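中古の2ドア冷蔵庫、上の段のにおいと扉の開き勝手について

カテゴリ:家電・キッチン > 冷蔵庫
状態:解決済み

投稿者:Babar Bangash

共同で使っている作業所の休憩室に、中古の2ドア冷蔵庫を入れました。近所のリサイクル店 Mudis で買ったもので、色はシルバーです。左隣に白いテーブルがあり、飲み物を注いだり弁当を広げたりするのに使っています。使い始める前にいくつか確認したいことがあります。 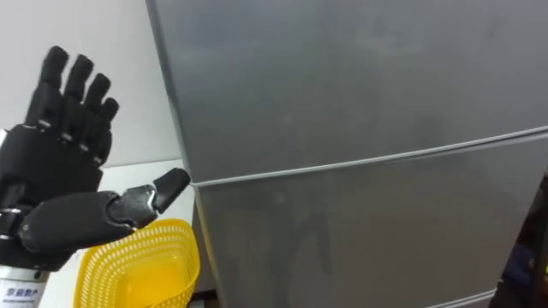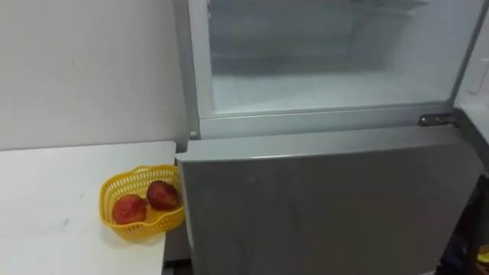

2枚とも同じ冷蔵庫です。2枚目は上の扉を開けたところ。

まず、においのことです。上の段を開けると、古いプラスチックのようなにおいがします。食べ物が腐ったにおいとは違います。中性洗剤を薄めて棚や壁を拭き、水拭きと乾拭きもしましたが、翌朝開けるとまた少しにおいます。店では「掃除済み」と言われました。Modum という置き型の脱臭剤を勧められて1,000円で買いましたが、まだ袋を開けていません。先にやるべきことがあれば知りたいです。

次に、扉の向きです。上の扉は右側に蝶番があるので、開けると右へ出ます。取り出した物はそのまま左のテーブルに置けるので便利なのですが、右側を人が通るため、開けた扉が邪魔になるという意見が出ました。左開きに付け替えることはできるものでしょうか。説明書は付いてきませんでした。

それから、上の段と下の扉の間にある枠の左寄りに、小さな丸い出っ張りがあります。ボタンのようにも見えますが、押していいものか分からず触っていません。扉の止めでしょうか、それとも何か別の部品でしょうか。

最後に、テーブルとの間隔です。冷蔵庫の左の側面とテーブルの端がほとんど隣り合っています。放熱のためにもっと離したほうがいいですか。置き場所の幅は600ミリしか取れず、右へずらすと通路がさらに狭くなります。

12月の間は使う人が少ないので、急いではいません。業者を呼ぶほどでもない気がして、こちらで聞くことにしました。よろしくお願いします。

投稿者:ひらた電気メモ
(ベストアンサーに選ばれました)

昔、家電の配送と設置をしていました。機種が分からないので一般論になる部分もありますが、順番に書きます。

■においについて
脱臭剤は最後にしてください。元のにおいが残ったまま入れると、効いているのかどうか分からなくなります。

電源プラグを抜いてから次のようにします。
・棚、ケースなど外せる物は全部外し、ぬるま湯と中性洗剤で洗って完全に乾かす。熱湯はプラスチックが割れたり変形したりするので使わない。
・庫内は、重曹を水に溶かして布に含ませ、固く絞って拭く。そのあと水拭き、乾拭き。
・扉のパッキンの溝を綿棒で拭く。中古品はここに汚れが残っていることが多い。溝を広げすぎると戻らなくなるので、軽く開く程度で。
・冷気の吹き出し口の周りも拭く。中に水を流し込まない。
・裏側や下部に蒸発皿がある機種なら、皿の状態も見る。引き出せる構造でないものは無理に外さない。

拭いたあと扉を開けたまま置いておきます。私なら16時間は開けておきます。夕方に始めれば翌日の午前中には閉められます。開けている間は電源を入れないでください。扉が勝手に閉まるようなら、畳んだタオルを挟んでおけば足ります。

前の持ち主が長く電源を切ったまま扉を閉めて保管していた場合、プラスチックのにおいがこもることがあります。この手のにおいは一度では抜けません。電源を入れて冷やし、冷えた状態でもう一度嗅いでみてください。冷えるとかなり弱くなります。食品のにおい移りが気になるうちは、ふた付きの容器に入れた物か、ペットボトルだけにしておくのが無難です。

漂白剤は勧めません。金属部分が傷みますし、拭き残しのにおいのほうが後々困ります。アルコールも、庫内の樹脂によってはひびの原因になるので、取扱説明書で使ってよいと確認できるまでは控えてください。

■扉の付け替えについて
機種によります。付け替えできるように作られた冷蔵庫は、蝶番を付ける穴が左右両方にあり、使っていない側がキャップでふさがれています。上の面の左右、中間の枠の左右、一番下の左右を見比べてください。反対側に穴もキャップもなければ、まずできないと思っていいです。

できる機種でも、2ドアは上の扉だけを替えるわけにいかないことがほとんどです。真ん中の蝶番が上下の扉を兼ねて支えているので、上だけ左開きにすると下の扉の支えがなくなります。替えるなら両方です。

作業自体はドライバーとソケットレンチがあればできますが、扉は見た目より重いので必ず二人でやってください。本体を倒して作業するよう指示している機種もあり、その場合は起こしてからしばらく電源を入れないなどの決まりがあります。説明書なしで始めるのはやめたほうがいいです。扉の内側か庫内の側壁に型番のラベルがあるはずなので、それでメーカーのサイトを検索すれば、古い機種でも説明書が手に入ることがあります。

■丸い出っ張りについて
断定はできません。写真で見た限りでは、扉の止めか、位置合わせのピンのような部品ではないかと思います。右の蝶番と反対の側に付いているので、先に書いた「穴をふさぐキャップ」の可能性も考えましたが、そこまでは読み取れませんでした。扉スイッチなら、指で軽く押すと引っ込み、離すと戻ります。軽く触って動かなければ、それ以上押したり回したりしないでください。これも説明書の「各部の名前」の図に載っているはずです。

■テーブルとの間隔
放熱の仕方によって違います。側面から熱を出す機種だと、運転中に側面が温かくなります。必要なすき間は説明書の据付寸法の欄に、上、左右、背面に分けて書いてあります。他の機種の数字を当てはめても意味がないので、ここには書きません。

テーブルは壁のような面ではないので、天板の下が空いていれば空気は通ります。気をつけたいのは、冷蔵庫とテーブルの間に紙袋や雑誌を差し込むことと、テーブルの下に段ボールを詰めることです。共同の休憩室だとこれがよく起きます。

型番が分かったら追記してください。

投稿者:まつり

うちの職場も同じような置き方で、冷蔵庫の横がすぐテーブルです。扉の向きは今のままのほうがいいと思います。左開きにすると、開いた扉がテーブルの上にかぶさる形になって、出した牛乳を置くのにいちいち扉の向こうへ回ることになりますよ。うちは前の場所でそれをやって、結局テーブルのほうを動かしました。

通路が狭いなら、扉を全開にしなくても出し入れできるように、よく使う物を手前に置くだけでもだいぶ違います。上の段に飲み物を入れるのか何を入れるのか分かりませんが、奥の物を探している時間が一番じゃまになるので。

においはコーヒーのかすを乾かして小皿に入れておくと取れます。

投稿者:r_okabe

テーブルをくっつけるのは熱よりも振動が気になります。冷蔵庫が動き出すとテーブルの上のコップがカタカタ鳴ることがあるので、指一本分でも離したほうがいいです。あと水平が出ていないと扉が自然に閉まらなかったり、逆に勢いよく閉まったりします。前の脚を回して調整してください。

扉の付け替えはやったことがありません。中古なら新しいのを買ったほうが早いのでは。

返信:ひらた電気メモ

まつりさんのコーヒーかすについて一点だけ。乾き方が足りないとかびます。使うなら完全に乾かして、一週間くらいで替えてください。

r_okabeさんの水平の話はそのとおりで、私が書き忘れていました。前側をほんの少し高めにすると扉が閉まりやすくなります。設置場所の床が柔らかいときは、しばらく使ったあとにもう一度見てください。

返信:Babar Bangash

皆さん、詳しくありがとうございます。型番のラベルは庫内の側壁にありましたが、文字が薄くなっていて最後の二けたが読めません。Mudis に電話したところ、仕入れの控えを調べてくれるそうです。

扉の向きについては、まつりさんの話を休憩室の皆に見せて、右開きのままにすることになりました。テーブルへ置けなくなるのは確かに不便です。代わりに、通路側に置いてあった荷物を隣の部屋へ移します。

テーブルは少しだけ左に寄せました。下に物を入れないよう、貼り紙もします。

掃除は今日の夕方から書いてあった順番でやってみます。

追記:Babar Bangash

使い始めて19日たったので報告します。

重曹で拭いて一晩開けておいたら、においは半分くらいになりました。一番汚れていたのはパッキンの溝で、綿棒がかなり黒くなりました。同じことをもう一度やってから電源を入れ、今は扉を開けた直後に顔を近づければ分かるという程度です。Modum は二回目の掃除のあとに入れました。効いているのかどうかは正直よく分かりません。

型番は Mudis が調べてくれて、説明書も見つかりました。扉の付け替えには対応していない機種でした。丸い出っ張りは「各部の名前」の図に名前が載っておらず、軽く触っても動かなかったので、そのままにしています。扉の開け閉めに問題は出ていません。

前の脚を回して水平も調整しました。コップの音は今のところ気になりません。夜、部屋が静かなときに運転音が聞こえますが、作業の邪魔になるほどではないです。

ベストアンサーは、ひらた電気メモさんにしました。まつりさん、r_okabeさんもありがとうございました。

返信:まつり

右開きのままでよかったです。貼り紙、うちは三か月で誰も読まなくなったので、たまに場所を変えるといいですよ。

この投稿への回答受付は終了しました。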